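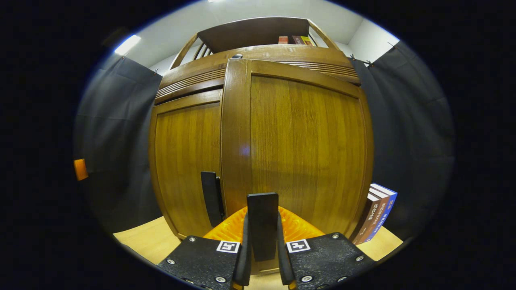 Re: Honey-brown cabinet, still available?

Hafiz Lumenta wrote:
> Is the cabinet from the April list still going? I want it for books.
> What shape are the doors in, and does the Satora polish suit it?

Yes, still going. The price is 204 and that includes the books, if you want them. Three fit upright at the right end of the open shelf.

The finish is a warm honey brown and there are carved grooves across the front of the drawer. I would skip the Satora – it left my Breser table sticky. A soft cloth is enough.

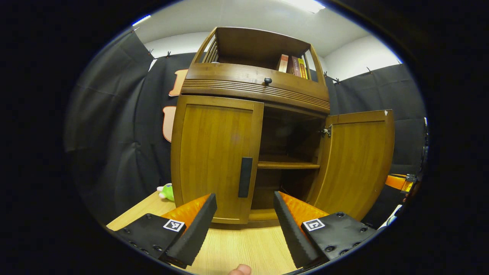 The right door is on a metal hinge and opens outward. There's one shelf behind the doors, so you get a space above it and a space below. Tall books should go in the bottom, but measure yours first. The drawer has a small round black knob and I can put in a spare if you don't like it.

Pickup only, any time after 4. Bring a blanket to wrap it in.

Wijaya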